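Startseite | Hefte | Rubriken | Autorenhinweise | Kontakt

17. April 2024
Arbeitsbereich Textilpflege und Hauswirtschaft, Storbridge

3 Das Falten leichter Oberbekleidung aus Maschenware

3.1 Gegenstand und Material

Der vorliegende Abschnitt behandelt die Lagehaltung von Oberteilen aus Baumwolljersey zwischen Trocknung und Einlagerung. Ausgewertet wurden 626 Faltvorgänge, die im Rahmen der Erhebung Kollmont dokumentiert wurden. In 379 Fällen handelte es sich um kurzärmelige Oberteile mit rundem Halsausschnitt, die übrigen Vorgänge entfielen auf langärmelige Stücke und solche mit Knopfleiste. Letztere werden in Abschnitt 4 gesondert behandelt, weil die Leiste eine eigene Steifigkeit in das Gewebe einbringt und die Faltlinien vorgibt.

Maschenware verhält sich beim Falten anders als Webware. Sie gibt in Querrichtung nach, rollt an offenen Kanten ein und behält eine einmal eingedrückte Falte nur für kurze Zeit. In der hauswirtschaftlichen Fachliteratur wird daraus meist gefolgert, dass Oberteile aus Jersey vor dem ersten Umschlag vollständig auszustreichen seien. Die eigenen Beobachtungen stützen diese Empfehlung nur teilweise. Entscheidend für die Form des fertigen Pakets war die Lage des Saums; verbleibende flache Diagonalfalten im Rumpf beeinträchtigten das Ergebnis in der Regel nicht.

3.2 Das Paket als Zielform

Als Zielform wurde ein annähernd rechteckiges Paket festgelegt, dessen Höhe die Breite übersteigt. Abbildung 1 gibt ein hellgraues Oberteil in dieser Form wieder. Die linke Kante verläuft gerade, die untere leicht schräg; der dunkel abgesetzte Halsausschnitt liegt als Bogen an der rechten Seite.

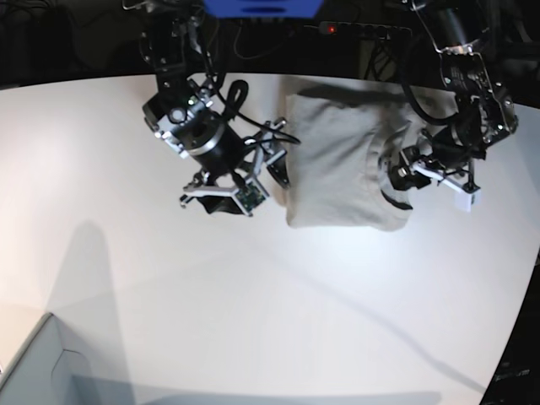 Abbildung 1: Gefaltetes hellgraues Oberteil auf weißer Tischfläche.

Für die Bewertung der Pakete wurde das Schema Pender herangezogen, das Kantenverlauf, Eckenbildung und Lage des Ausschnitts getrennt erfasst. Eine leicht schräge Unterkante gilt danach als zulässig, sofern sie sich beim Stapeln nicht auf das darüberliegende Stück überträgt. Weiche, gerundete Ecken sind bei Jersey unvermeidlich und bleiben ohne Abzug. Strenger wird der Ausschnitt beurteilt: Liegt der Kragenbund doppelt, so entsteht an dieser Stelle eine Verdickung, die höhere Stapel zum Kippen bringt. In der Erhebung wurden deshalb Stapel von höchstens 12 Stücken gebildet.

3.3 Ausbreiten und Ausrichten

Die Ausgangslage vor dem ersten Umschlag wurde bislang selten beschrieben. Für die Zwecke dieser Arbeit gilt ein Oberteil als ausgebreitet, wenn der Rumpf flach aufliegt und der Saum auf ganzer Länge zugänglich ist. Die Ärmel dürfen dabei unterschiedlich liegen. Häufig ist einer von ihnen bereits an der Seite eingeschlagen, während der andere frei absteht – eine Lage, die in den Arbeitsanweisungen vieler Wäschereien als Fehler geführt wird, für das weitere Vorgehen jedoch unerheblich sein kann.

Schwieriger ist der Umgang mit dem Kragenbereich. Der Bund ist fester als der umgebende Stoff und richtet sich beim Glattstreichen leicht auf. Wird von der Mitte nach außen gestrichen, so schiebt sich das Material am Ausschnitt zusammen. Für die Auswertung wurde daher zwischen flachem, gewelltem und aufgestelltem Kragen unterschieden. Das T-Shirt in der folgenden Aufnahme ist der dritten Gruppe zuzuordnen; der Rumpf liegt weitgehend flach und weist nur flache, schräg verlaufende Falten auf.
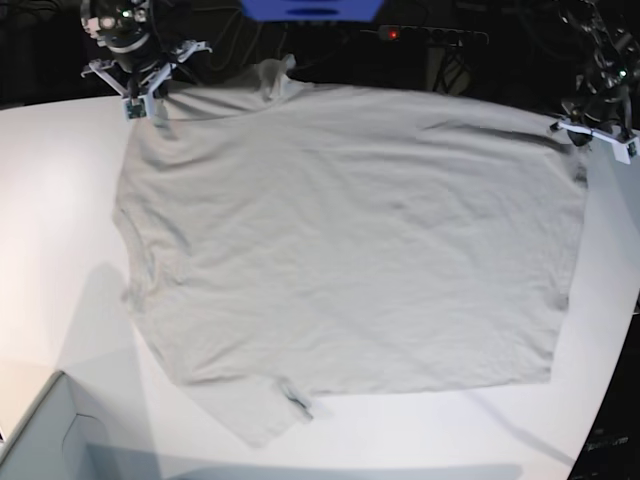 Jafri wendet gegen diese Einteilung ein, der aufgestellte Kragen sei kein eigener Zustand, da er sich mit dem ersten Längsumschlag meist von selbst lege; eine Unterscheidung in zwei Gruppen genüge, und die dritte erschwere die Vergleichbarkeit mit älteren Erhebungen. Dem ist für schwere Qualitäten zuzustimmen. Bei leichtem Jersey bleibt die Aufwölbung nach dem Umschlag jedoch oft erhalten und findet sich im Paket als Verdickung wieder. Die Dreiteilung wird deshalb beibehalten, die Werte der zweiten und dritten Gruppe werden im Anhang zusätzlich gemeinsam ausgewiesen.

3.4 Folgerungen für die Arbeitsfläche

Glatte Tischflächen erleichtern das Ausrichten des Saums, lassen das Stück beim Umschlagen aber leichter verrutschen. Bezogene Flächen zeigen das umgekehrte Verhalten. Eine Tiefe von 1000 mm erwies sich für sämtliche Größen der Erhebung als ausreichend. Die Frage, ob eine helle Fläche bei hellgrauer Ware die Kontrolle der Kanten erschwert, konnte mit dem vorhandenen Material nicht geklärt werden und ist Gegenstand der für September vorgesehenen Nacherhebung.

Zurück | Inhaltsverzeichnis | Weiter zu Abschnitt 4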